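Notes for Saturday, Malow library, the upstairs room. Talk is "One Fold, One Cut." Keep it under forty minutes, they want the chairs back!

**Before I start**

- Water. Glasses. Phone off.
- Paper on every seat, one stack of 200 plus the leftover bit from the school visit.
- Shakuntala has the box of scissors. Ask her to hold them back until the second part or people start snipping while I talk (I would too).

**Opening**

Hi everybody, thanks for coming up all those stairs. I'm going to talk about the cheapest hobby I have ever had, and I've had a few. You need a sheet of paper and a pair of scissors. I got into it by way of my nephew's birthday, when I promised a string of paper stars and then found I had no idea how to make a star. I cut each one out by hand, every point different. They looked like spilled cereal. He loved them, he was four.

So then my neighbor Patricio Farías came over, looked at my stars, picked up a sheet, folded it a few times and made one straight cut. Out came a star. Five even points. I made him do it again, and then I made him do it slower.

(Do the star here. Slowly! Hold it up high, the back row complained last time.)

**Why start with a single fold**

Most books begin with the star because it gets a gasp. I think that's a mistake for beginners. Start with a single fold. A single fold gives you two sides that match, and that covers hearts, leaves, moths, vases, masks, bells, half the alphabet. A, H, M, T, all of those fold down the middle. B, C, D and E fold the other way, across. People's faces when they get to E are wonderful.

Ask the room: which letters can't you do? Let them argue about S. Give it a minute. Somebody always says Z is fine and then has to try it.

Fold on the diagonal too. I almost never see people do this. If you fold a square corner to corner you get a long edge to work along, so it's the one I use for moths and for anything with wings.

**About the paper**

Ordinary printer paper, the 80 gram kind. I've tried the fancy stuff and it cracks on the crease. The tissue in the Winesov kits is pretty but it slides all over the place, and I only use it now for the layered flowers at the end of the evening.

Run your thumbnail down the crease once. Then open it up flat, look at it, and close it again. Opening it is the part everyone skips! You want to see where the line really went. If it wandered, refold now, while there's nothing to waste.

**About the scissors**

I get asked about these more than anything else. Mine are plain. You want blades that meet all the way to the tip, and handles big enough that your fingers aren't pinched after an hour. To check a pair, snip the corner off a sheet using only the last bit of the blade. If it chews, put them in the kitchen drawer.

Keep the scissors still and turn the paper. I know, I know, your mother told you that. It took me roughly 400 moths to start doing it without thinking.

(Shakuntala hands out the scissors now. Remind her about the two left-handed pairs.)

**Hands-on, 3 rounds**

1. A heart. Everyone can do a heart, and it settles the room down.
2. A leaf with a notched edge. Walk around during this one.
3. Their own initial, or the moth if their initial is S.

If somebody's shape falls into two pieces, they cut along the open side instead of the folded side. It happens to at least one table. Tell them about the time I did it in front of the whole Valdebenito fourth grade and had to hand a boy two halves of a bat.

**Last bit**

Finish with setting up at home, people always ask. You don't need a craft room. I like something busy and dark under the white paper, a marbled rust and brown pattern with some cream and grey is great for that, and your edges show up much better than they do on a white desk. One sheet opened out so the crease shows, scissors with the light blue handles lying on top, and I'm ready to go.

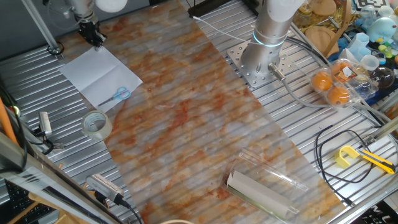
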